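About Lultholm

Lultholm makes backdrops and cut-out lettering for open days, trade stands, school halls and small stages. Loredana Sorrentino started the business with one cutting table and a van. We now have 3 rooms on the Rurnis estate: one for cutting, one for painting and one where displays are put up before they go out.

Most of our letters are foam. They weigh very little, so they can be pinned straight to cloth, and they can be taken down and used again. Customers choose the lettering style, the colours and the outline. Standard heights go up to 700 mm, and larger letters are made to order.

Cloth can be hired or bought. Hired cloth comes back to us folded in its bag, with the pins in the tin provided. Please don't tape the hems.

We need 5 working days for lettering and a little longer in March, when the spring fairs are on. The workshop is closed on Sunday.

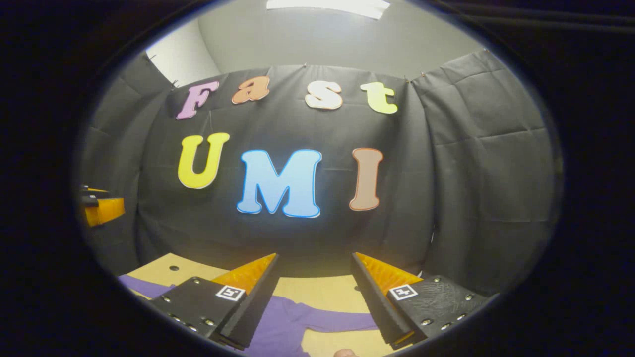 Team: Lettering and Backdrops

Ornella Bianchini runs the team and draws most of the alphabets herself. The rounded letters in "Fast" are in soft pastels with a thin light outline. "UMI" is set larger on the row underneath, in bright yellow, sky blue and tan-brown, and the black fabric makes all three easy to read.

For a two-row layout, send us the wording and the width of your wall. We will reply with a sketch and a price. Questions about hire go to Loredana at the front office.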